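Feeding notes for the tomatoes, 2020-06-08. I'm switching from the all-purpose mix to Carneo now that the first flowers are open.

Rate is 88 ml to a full can, every second watering. Last year I went to 112 and the leaf tips burned.
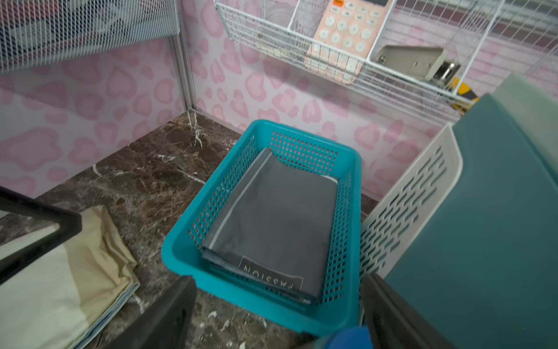 Carneo is low in nitrogen, so the plants still get some compost on top. Water before you feed, never onto dry soil. I keep the small bottles in a plastic basket with holes in the sides, same sort as the teal one, and spills rinse straight out.

Peppers get half that rate until fruit sets.

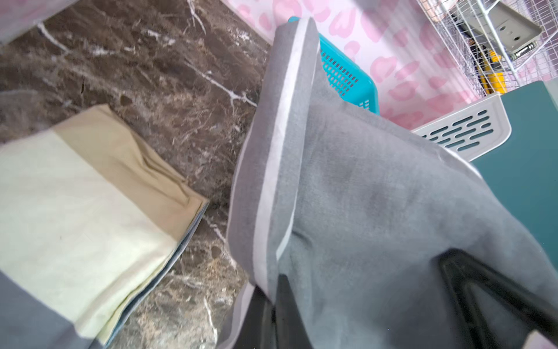 Cucumbers get the full rate from the start. I stop feeding everything in September.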